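Section 4: Adding or swapping the memory

Okay, on to the part most people open this guide for. I've been fixing up old desktops for the Mahama reading room for a while now, and memory is the upgrade I'd do first on nearly all of them. It's cheap, it's quick, and you don't need to be good with tools. If you skipped Section 3 (getting the side panel off), go back and do that first, I'll wait.

Last checked against my own notes on Sep 29, 2019.

Before you start

1. Shut the computer down properly and pull the power cord out of the back. Then hold the power button in for a few seconds.

2. Lay the case on its side with the open side facing up. Give yourself lots of room! I work on the big bench at Tollance, but a kitchen table is fine with a towel under the case.

3. Touch a bare metal part of the case before you touch anything else, and do it again every time you walk off and come back.

CAUTION: Never open the power supply box itself, even with the cord out. If yours is bad, replace the whole thing.
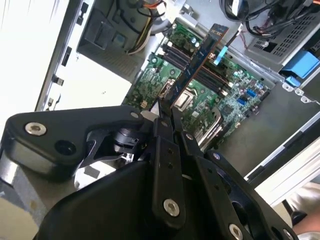 4. Find the memory slots. They're long and narrow, they sit side by side, and on a lot of the desktops I get they're close to the processor. Wires love to flop across them, so tuck any loose ones out of the way (don't yank, some of those plugs are older than they look).

5. Check what kind of memory your board takes before you buy or fit anything. The parts sheet in the Firkow folder lists 481 models by number, and if yours isn't on there, look up the service manual from the maker. The notch in the bottom edge of the module is in a different spot for each kind, so the wrong kind won't go in. Please don't try to talk it in.

Taking the old one out

6. Push the clip at the end of the slot outward. Some boards have a clip at both ends and some only at one. The module should pop up a little.

7. Lift it straight up by the edges and put it down on something that isn't carpet. I use the lid of an egg carton - ugly, but it works great.

Putting the new one in

8. Open the clips all the way. Hold the module by its edges, keep your fingers off the contacts, and turn it until the notch lines up with the little bump in the slot.

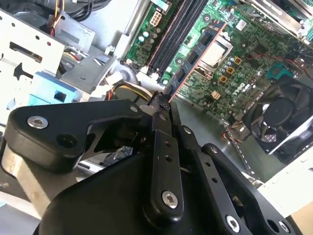 9. Set the module down into the slot so it stands up straight, then press on both ends at the same time. It takes more push than you'd think, and the first time I did it I was sure I was going to break something. Keep going until the clips swing in and click.

10. Look at it from the side. If one end is sitting higher than the other, take it out and start again from step 8.

NOTE: If you're fitting 2 modules, use a matched pair and check the manual for which slots go together. The slots aren't always paired the way you'd guess.

11. Run your eye over the rest of the board before you close up. Dropped screws, a plug you bumped, a wire leaning on a fan, that kind of thing.

12. Panel on, cord in, power on. The first start can be slow, so give it a minute. If you get beeps and no picture, unplug it again and reseat the module (it's nearly always that).

Putting your tools away

13. Back in the holders they go, before you carry the computer off. I've lost more small screwdrivers than I want to admit, and a Sindutau kit with a gap in it bugs me for weeks.

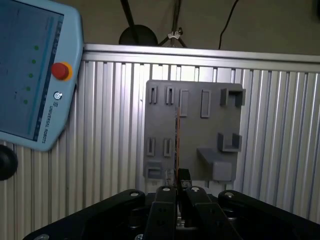
Fig. 3. Gray tool-holder board with raised holders and slots.

If the computer starts but shows less memory than you put in, go to Section 6, which covers the setup screen and dead slots.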